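Plating and Clearing Mixed Produce on a Soft Surface
Student Project Report, Household Tasks Module
Submitted 07/02/2024

1. Background

The module asks each group to pick one ordinary household task and write it up closely enough that a second group could repeat it without asking questions. We chose arranging produce on a serving plate and clearing it again. The task looks trivial on paper. In practice it depends on the order in which items are handled, the shape of each item, and the surface under the plate, and these three things affect one another.

Most written instructions for setting out fruit assume a hard, level table. Many people in shared housing do not have one free. Food gets set down on beds, sofas and floor cushions, and the plate then behaves differently. A cloth surface gives way under weight, folds travel across it when one side is pushed, and small items that leave the plate do not roll far but tend to settle in a crease. We wanted a procedure that would hold up under those conditions.

The work was done in a furnished room at Plarnport, the residence building assigned to the module. The written procedure follows the Lusemance template, which the course uses for all task reports. A Lusemance sheet lists the objects, the starting layout, the steps and the end state, in that order, and allows no step to contain more than one action.

2. Materials

The produce was chosen to give a spread of shapes and sizes. Large citrus fruit and tomatoes stand in for heavy and light round items. Tangerines are small and round. Corn cob pieces are long, with blunt ends, and will lie flat along one side only if something stops them from turning. Dates are small ovals and were included as the items most likely to be lost or forgotten.

The plate is round and dark, with a brownish rim. A dark plate was preferred over a white one for contrast with the orange and yellow items. The cover on the bed is a patchwork of plain and striped panels. We kept it on purpose. An early draft of the plan called for a plain sheet, but a plain sheet is not what most rooms have, and the pattern turned out to be useful for describing locations. "On the green and white stripes, left of the plate" is quicker to write and harder to misread than a distance from a corner.

3. Layout

The plate goes toward the middle of the cover, where it can be reached from the near side and where a slight tilt will not send items over an edge of the bed. The large citrus go on first and sit at the back and left of the plate. They act as a wall for everything placed after them. The tomatoes fit against the citrus, and a tangerine fills the space between the two large fruits. The corn pieces go side by side in the front half, ends toward the worker. The last tangerine rests on top, in the groove between the corn. 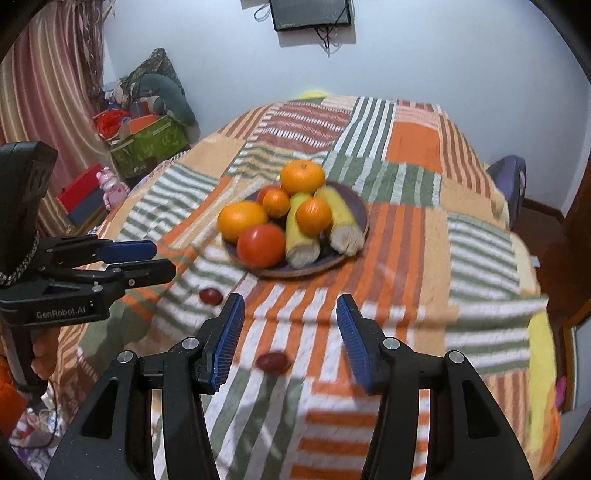

The groove matters more than we first thought. Two corn pieces lying together give a small round fruit a stable seat, provided they are not spread too far apart at the front. When the right piece was angled outward by more than a little, the tangerine still held, but the margin was smaller. We recommend setting the corn as close to parallel as the plate allows and leaving the angle to the very end.

Dates are kept off the plate until all of the larger items are settled. Placed early, they slide under the corn and lift one end of it.

4. Procedure

The final Lusemance sheet for placing reads as follows.

Set the plate on the cover.
Press the plate down once, lightly, with a flat hand.
Place the first large citrus at the back.
Place the second large citrus at the left.
Place one tomato behind, between the large fruits.
Place one tomato in front of the left citrus.
Place one tangerine between the large fruits.
Place the left corn piece.
Place the right corn piece.
Place the second tangerine on the corn.
Place the first date at the rim.
Place the second date at the rim.
Release the cover and wait for the plate to settle.

This gives 13 steps. The version we started with was longer, because it had the worker smooth the cover between items. Smoothing was dropped. Each pass moved the plate slightly and created a new fold on the far side of the hand, so the surface was no flatter afterward. Folds that do not touch the plate can be left alone.

Clearing is the same list in reverse, with one change. Dates come off first in either case, and any date found on the cover is picked up before the plate is touched. Lifting the plate changes the tension in the cloth, and an item lying in a crease may move out of reach or under a fold.

5. Observations

Three points came up often enough in our notes to record here.

Tomatoes should be handled after the citrus and before the corn. Their skin is smooth and they shift easily when something firm is pushed in beside them. With the citrus already in place they have a backstop, and there is still room to set them down from above.

Dark red dates are easy to overlook on a cover with brown, orange and red in it. They stand out well on the green and white panels and less well on the orange ones. A worker clearing up in a hurry should check the warm-colored panels twice.

The raised folds in the cover are not a hazard at the distance we used. They become one if the worker leans a hand on the bed near the plate – the fold then runs toward the rim and tips it.

6. Cost and Time

The module allows 3000 points per group for materials, charged through the Pridonis account. We used nearly all of it, mostly on replacement tomatoes and on the second set of corn. Corn pieces dry out at the cut ends and change weight over a few days, so a fresh set was bought for the last week of trials.

7. Limits

All trials used one plate and one cover. A deeper dish would make the back wall of citrus unnecessary, and a thicker bedspread would probably take a plate better than ours did. We did not test cut fruit, leafy vegetables or anything wet. The storage half of the task, moving the cleared items into a Lammers tray, was planned for February and is covered in a separate sheet, as the tray arrived after the placing trials were closed.

Groups repeating this work should keep the order of the citrus and corn as written. The two tangerines can be swapped without effect.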